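Acta de la reunión del grupo de manipulación bimanual
Club de Robótica de Ikonstead
Fecha: 4/11/20
Preside: Caroline Barasa
Asistencia: equipo de control, equipo de percepción, equipo de documentación. Excusa su ausencia el representante de Stimeo.

1. Aprobación del acta anterior

Se aprueba con una corrección: en el punto 4, donde dice «par máximo de la muñeca» debe decir «límite de corriente de la muñeca».

2. Estado del proyecto

La presidenta recuerda que la prueba puntuable del encuentro de Flurketham consiste en tomar un objeto plano y ligero con un brazo, ofrecerlo al otro y soltarlo sin que toque la mesa. El reglamento exige 12 transferencias consecutivas y no admite reinicio manual entre ellas. El registro del grupo acumula 222 intentos desde abril, todos con la misma versión del planificador. Queda pendiente separar los fallos de agarre de los fallos de sincronización, que hasta ahora se anotan en la misma columna.
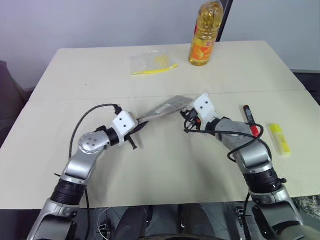

El equipo de control expone el problema de la orientación en la entrega. El planificador calcula el punto de encuentro en el centro de la mesa y supone que la pieza llega horizontal. Con la pieza inclinada, con el extremo derecho más alto, como queda entre las dos pinzas sobre el tablero blanco, la pinza receptora debe corregir altura y ángulo a la vez. Se propone estimar la inclinación antes de cerrar la segunda pinza y pasar ese valor como consigna. Control presentará el cálculo por escrito. Percepción advierte de que la superficie translúcida da contornos poco estables y pide no fijar todavía el umbral de detección.

Se discute si conviene restringir la prueba a objetos opacos. Se rechaza: el reglamento de Flurketham no limita el material.

3. Cableado

El cable exterior del brazo derecho forma bucles en torno al codo y al antebrazo. Se acuerda revisar su recorrido antes de ampliar el rango de giro de la muñeca. Hasta entonces se mantiene la velocidad articular al 12 % de la nominal en las trayectorias de aproximación. El equipo de documentación añadirá al cuaderno un esquema del recorrido de ambos cables, con la posición de los conectores.

4. Secuencia de cierre y apertura

Se revisa el orden de las señales. En la versión vigente, la pinza emisora abre al recibir la orden de cierre de la receptora, sin confirmación de contacto. Se aprueba sustituirlo por el orden siguiente:

a) La pinza emisora mantiene el agarre y detiene el brazo.
b) La receptora se aproxima con los dedos separados hasta situarse junto al extremo libre.
c) La receptora cierra y confirma contacto por corriente.
d) Espera de 100 ms.
e) La emisora abre y retrocede en línea recta.

El paso b se toma como postura de referencia para el cuaderno: pinza izquierda cerrada sobre el extremo del paquete gris, pinza derecha abierta junto al otro extremo. 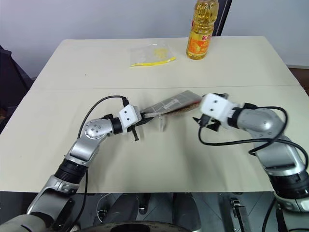 5. Objetos en la zona de trabajo

Percepción solicita que el conjunto de validación incluya elementos ajenos a la tarea en la parte posterior de la mesa, tales como la botella de aceite y la bolsa transparente con cierre. Se aprueba. Ambos contarán como obstáculos fijos en el mapa de colisión, con margen lateral por determinar. La bolsa se modelará como volumen, no como plano.

6. Presupuesto

Vass ofrece un juego de dedos de repuesto con almohadilla intercambiable. Se autoriza la compra con cargo a la partida de consumibles, cuyo saldo es de 2.000. El pedido queda condicionado a recibir el plano acotado y comprobar la compatibilidad con el soporte actual.

7. Acuerdos

Control: implementar la secuencia del punto 4 y la consigna de inclinación.
Percepción: repetir la calibración de la cámara superior y entregar la matriz en el repositorio.
Documentación: separar las dos clases de fallo en el registro y completar el esquema de cableado.
Presidencia: consultar a Flurketham si la espera entre cierre y apertura computa en el tiempo de prueba.

8. Ruegos y preguntas

Se pregunta si el código de la secuencia podrá compartirse con Stimeo. Se pospone hasta la próxima reunión, con el representante presente.

Se levanta la sesión.
Conforme: Caroline Barasa, presidenta del grupo.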